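Handover, Unit 13

Rhodri Hopkin read the inventory sheet twice before he touched anything. The sheet came from Virketti, the letting office, and ran to 7 pages. Clause 4 required the kitchen to be returned "in working order, contents cleaned and placed." Placed where, it did not say.

He began at floor level. The pot had no lid on it and no line on the sheet. He wrote "pot, round, aluminum" in the margin and moved on to the red basket by the tiles, which he entered as "basket, with bottles." 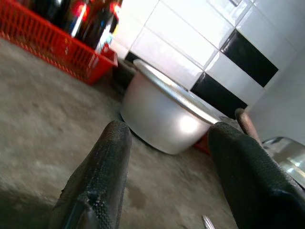 1. The sink

Xolani Dlamini arrived at 4 p.m. with the deposit receipt, 600 in full, folded into his shirt pocket. He had lived in the unit with Rhodri since November and disputed most of the sheet.

"There are two basins," he said. "They list one."

"A double sink counts as one fixture."

"And the bag in the small one?"

Rhodri turned the page. The bag was not a fixture. It would leave with them. 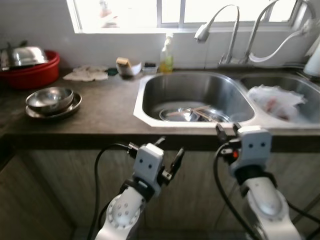

They agreed on an order of work: metal first, then the counter, then the floor. Xolani wanted to start with the floor. Rhodri pointed out that water travels down – the argument had been settled the same way in their last place, on Khumalo Street, and neither of them mentioned it.

2. The recess

The concrete slab was the older part of the kitchen. The sheet gave it item number 979 and the words "recess, wood base, marks to be noted." Rhodri noted cracks, scuffs and stains. Xolani read the list over his shoulder.

"You left out the bowl and the basin."

"They stand on the slab. They are contents."

"So they get cleaned and placed."

"Yes." 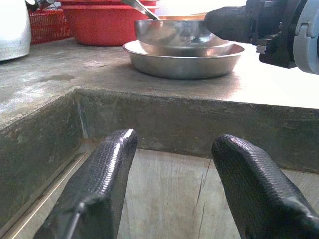 3. Signatures

The form had a space for each tenant. Xolani signed first, then asked what would happen to the pot in the sink, the one with the small handle. His mother had sent it.

Rhodri checked. It was not on any page.

"Then it was never here," Xolani said.

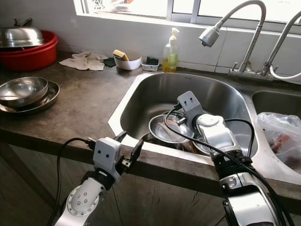 Rhodri crossed out "none" under Items Removed and wrote "one pot, steel." He initialed the change, added the time, and went to look for a box.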